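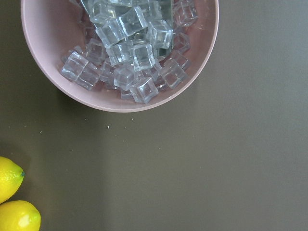

Blog > Days Out > Robots

Home About Days Out Recipes Contact

So I finally made it to the open day at Kirkden, and I'm still grinning! My friend Ebise Hailu had been on at me since July to go, and I kept saying robots weren't my thing. Well.

The table I got stuck at (for most of the afternoon, sorry Ebise) was the one with the arm and the fake ice. Clear acrylic cubes, heaped up in a pink bowl, with a couple of lemons off to the side. Charito Manalo was running it and she told us see-through stuff is a real pain for the cameras, what with all those shiny edges and one cube showing through another. She's had the arm practice on them 200 times and she still holds her breath – I saw her do it!

A kid next to me wanted to know if it could make lemonade. Charito said give her a year.

Upstairs there was a sorting line I didn't really follow, plus a talk by Abenezer Mekonnen that was standing room only. I caught the last 7 minutes from the doorway and wished I'd gone up sooner. Parking was terrible, by the way, so take the bus if you go next time. The coffee was good and I had two.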